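FOR IMMEDIATE RELEASE

27/09/2020

Gaka opens Renilia, a lending service of second-hand furniture and learning materials for small schools

Gaka, the furniture repair company from Vainio, is pleased to announce that its new lending service, Renilia, is now open for kindergartens, primary schools, playgroups and neighbourhood houses in the whole Vainio district. Through Renilia, a school can borrow tables, shelves, storage trays, counting materials and other classroom goods for one term or for a full year, and pay only a small fee for the cleaning and the transport.

The service was tested with 34 schools and playgroups during two terms. In this time 2,228 items were lent, and the company has kept over 19 tonnes of furniture and materials in use which otherwise would go to landfill. The trial started in February and was paused for some weeks when the schools closed their doors. It was then continued with deliveries to the school gate only.

For many years Gaka has repaired office furniture and sold it again. In this work we receive often complete rooms at once, when an office moves or a training centre closes. The large items find a buyer quickly. The small ones, such as trays, boxes, stools and low shelves, stay in the warehouse for a long time, although they are still good. On the other side, the small schools in our district told us that they need exactly such things, and that they cannot always buy them new in the middle of a budget year. From these two situations came the idea of Renilia.

Tables and trays are the most requested goods

During the trial the plain white table was requested more than any other item. Teachers like it for group work, and it is easy to see on a white surface what still has to be tidied up. The second most requested item was the shallow plastic tray. A tray gives to a child a clear working place, and small parts do not roll to the floor so easily. Together with the trays, Renilia lends sets of coloured cubes, counters, beads and sorting cards for the early mathematics. 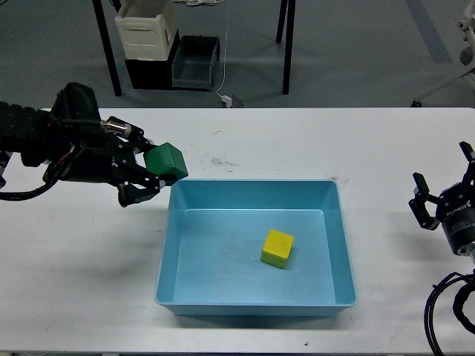
A green cube, held above a blue tray on a white table.

Every item passes through the same steps before it is lent. It is checked for sharp edges and for loose parts, it is washed with a mild soap, and it receives a label with a number. Old paint is tested, and if we have a doubt about the paint, the item does not go to a school. Marks from normal use are accepted. A tray with some scuffs does its work as well as a tray without scuffs, and we ask our borrowers to look at the goods in this way too.

The cubes deserve a special word. They come to us from many sources, and the sizes are therefore not always equal. At the beginning we mixed them by colour only. Several schools wrote to us that children could not build with such a set, as the tower became crooked already at the third or fourth cube. We now sort first by size and after by colour. It takes longer in the warehouse, but the sets come back more complete than before, and the number of complaints went down.
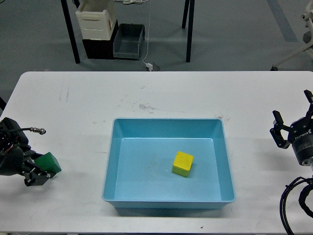 One teacher from the trial wrote to us that she had always bought too much at the start of the year, and that half of it then stood in a cupboard until the summer. With the lending, she explained, she takes a set for the weeks when her group is really counting and sorting, and afterwards she changes it for another. She also asked us to write the list of contents larger on the lid, "because the person who packs it at four o'clock in the afternoon is tired." We have followed this advice and all lids carry now the new list.

How the borrowing works

A school registers one time, by email or by telephone, and receives the catalogue. The catalogue is a simple printed booklet, with a copy that can be opened on the computer. Orders which arrive before the end of the month are delivered in the first half of the next month. The goods can be kept for one term and the loan can be made longer, if no other school is waiting for them.

The fee is calculated for each delivery and does not depend on the value of the goods. A school that orders one table and a school that orders a table, a shelf and a box of trays pay the same for the transport. Schools in the hills behind Vainio, where the road is long, pay no extra fee. We decided this after a long discussion inside the company, and we believe it is the correct decision.

If something breaks, we ask to be informed and to receive the pieces back. Many things can be repaired. There is no penalty for normal damage. For missing parts we ask the school to search once more at the end of the term, and our experience is that most of them are found under a shelf.

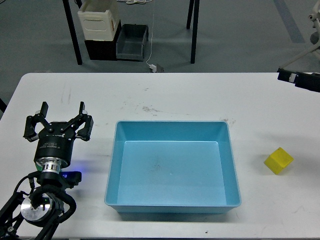
The deliveries are made by Jevow, a transport cooperative with its depot beside the old market hall in Vainio. Jevow drives already each week to most of the villages in the district, with groceries and parcels, and the school goods travel in the same vans. In this way no additional trips are necessary for the greater part of the route. The drivers bring the furniture to the door of the classroom if there are no stairs. For schools with stairs, we ask to mention it in the order.

Jevow has also lent to us a part of its depot, and the washing and the sorting are done there since the beginning of winter. The room has good daylight and a floor that can be hosed. For the larger repairs the goods are still brought to the Gaka workshop on the other side of the river.

What comes next

In the coming terms we would like to add three groups of goods which the schools have requested: music instruments for small children, equipment for the school garden, and chairs in the smallest size. The chairs are the most difficult. Offices do not have them, and the schools which own them use them until they cannot be repaired any more. We therefore invite everyone who has small chairs in a garage or in a hall to contact us, also when a leg is missing.

We prepare also a short guide for teachers about the care of plastic and painted materials. It explains which cleaning products make the plastic cloudy, how to dry trays so that they do not smell, and how to remove glue from a table top without scratching it. The guide will be free of charge and schools that do not borrow from Renilia can order it as well.

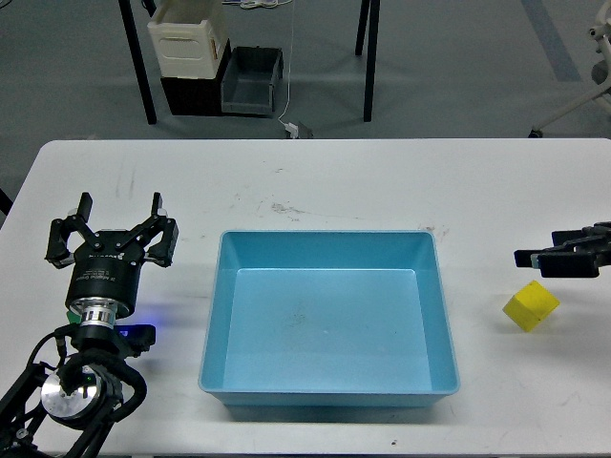
Companies and organisations that want to give furniture are asked to send first a list of the items and their approximate size. Please do not bring goods to the depot without an appointment. We are not able to accept mattresses, upholstered chairs with torn fabric, electric appliances, or toys with batteries. For glass cupboards please telephone first.

Registration for the next term is open now. The schools and playgroups that took part in the trial are registered already and do not need to fill in the form a second time. They will receive the new catalogue by post together with the return labels.

About Gaka

Gaka repairs and sells used furniture for offices, schools and public rooms. The company has its workshop and its showroom in Vainio. Renilia is a service of Gaka and is operated in cooperation with Jevow.

Information for the media

Editors can receive the catalogue, the price list and the trial report on request from the Gaka office. Visits to the sorting room at the depot are possible in the mornings, for small groups and with appointment. Please allow two working days for an answer.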